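Tava: grocery handling recordings from a shared workshop

README, last edited April 2020

Welcome, and thank you for looking in! Tava is the recording side of a small arm that Baiba Jaunzems and I have been building at the Semeniuk workshop, on the bench by the back stairs and (when the bench is taken) on the floor. The arm itself, with its drawings and firmware, lives in the Lediva folder, so please look there for anything to do with motors or wiring.

What you get

There are 2342 recordings in the folder, of which 2281 have been checked by hand and carry a label. The rest are in "unsorted", and you are very welcome to have a go at them. Each recording is one attempt at picking up or moving something, with the wrist camera video, the joint positions and a short text note in whoever's spelling was on duty that evening.

Things to know before you use it

Joint positions and video are logged separately and can drift apart in long recordings, so use the timestamps and don't trust the row numbers. Expect motion blur, and highlights that wash out on pale or shiny surfaces. The fingers are two flat black plates, and we changed the padding in June, so the older grip force values don't compare well with the newer ones.

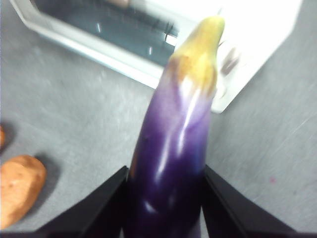
Wrist camera: eggplant between the fingers, toaster oven behind, sweet potato at lower left.

Labels

"held", "slipped", "missed" and "unclear". Lavanya Rao went through the "unclear" ones twice, bless her, and what remains really is unclear.

To do

- merge the 2 calibration files
- rewrite the loader so it runs on Hugo's old laptop
- ask Myroslav about the missing notes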